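Kurze Neuigkeiten aus dem Studio, 2. Februar 2025

Ihr Lieben, es gibt was zu erzählen! Ab April fotografiere ich Hochzeiten und Paarshootings auch in Okville, und zwar in der alten Weberei Fesel, in der ich mir zusammen mit den Leuten von Itora zwei Räume gesichert habe. Ich bin seit Wochen ganz hibbelig deswegen und durfte bis gestern nichts verraten (fragt nicht, wie schwer mir das gefallen ist). Der große Raum hat 56 Quadratmeter, hohe Fenster nach Norden und einen Dielenboden, der bei jedem Schritt knarzt. Ich liebe ihn jetzt schon!

Für alle, die im Winter heiraten und keine Lust auf blaue Lippen haben, ist das genau richtig. Letztes Jahr standen wir bei so vielen Terminen im Schneeregen, dass ich mir irgendwann geschworen habe, etwas Warmes mit schönem Licht zu suchen.
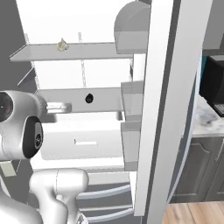
Die Paarshootings in der Weberei dauern 40 Minuten und kosten 280 Euro, die bearbeiteten Bilder sind natürlich dabei. Ihr dürft mitbringen, was zu euch gehört — Hund, Gitarre, Omas Schleier, alles willkommen. Am liebsten sind mir sowieso die Bilder, auf denen ihr etwas macht, das ihr auch zu Hause macht. Zusammen kochen zum Beispiel, und da reicht mir eine helle Küche, ein offener Kühlschrank und eine einzelne Knoblauchknolle auf dem oberen Fach, den Rest erledigt ihr mit eurem Gekicher. Wer so etwas lieber in der eigenen Wohnung möchte, schreibt mir das bitte gleich in die Anfrage, dann komme ich zu euch.

Und noch was: Die Blumen kommen künftig von Ağca, dem kleinen Laden gleich gegenüber der Weberei. Die Sträuße dort sind wild und ein bisschen schief und halten vor der Kamera wunderbar still. Wer mag, bestellt direkt im Laden und holt den Strauß auf dem Weg zum Shooting ab.

Die ersten Termine im April sind schon weg, also meldet euch lieber früh über das Formular. Parken könnt ihr im Hof, die Einfahrt ist allerdings ziemlich eng. Ich freu mich auf euch!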